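Home | News | Programs | Press Room | Contact

Hirkwood Community Kitchen to Open Second Home on Nel Street

HIRKWOOD, Thursday, September 19, 2024 – The folks at Natia, the neighborhood kitchen that has been feeding and teaching Hirkwood families for 14 years now, are very happy to share that a second location will open its doors on Nel Street this fall, in the old Korkel bakery building that so many of us remember from childhood (and from the smell of it, mostly, on the walk to school).

The new space will have a teaching kitchen, a long dining room and a small pantry where neighbors can pick up groceries on their way home from work. Cooking classes will run four evenings a week, and there will be a free supper every Sunday, open to anyone who would like to come and sit down with us.

"I learned to cook standing on a milk crate next to my grandmother, and I have wanted a kitchen like this one ever since," said Maritza Mamani, director of Natia. "When we first walked through the bakery in February, the big ovens were still there and one of them still lit. I think I cried a little, and then I went and measured the doorways."

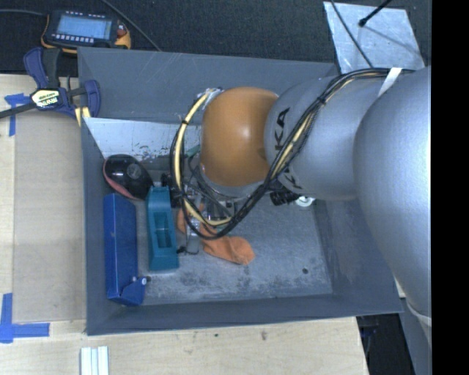

The Nel Street kitchen was paid for by 159 local households and businesses, some of whom gave every month and some of whom gave whatever was in the jar at the end of the week. Every one of those gifts mattered, and the names of all the donors who wished to be listed will be painted on the wall by the front door.

Once it is up and running, the kitchen expects to serve around 400 meals a week. Leopold Gasser, who baked in the building for much of his working life, has kindly agreed to come back and teach the Saturday bread class, which filled up so quickly that a second one has been added in the afternoon.

"They asked me for one morning and now I have the whole day," said Gasser. "I don't mind. I missed the place, and it's nice to have somebody to talk to while the dough comes up."

Sign-ups for the fall classes are open now at the Natia front desk. Children over eight are welcome with a grown-up, aprons are provided, and there is no charge for families who already use the pantry.

Press contact: Katherine Yupanqui, Natia Community Kitchen, Hirkwood

Comments

Jhair Cuadros: Wonderful news! Will the Sunday supper have a vegetarian dish? My wife and I would love to come.

Yhon Salazar: I still dream about the Korkel rye rolls. Please, Leopold, put them in the class!!

Contact Us | © 2024 Natia Community Kitchen | Back to top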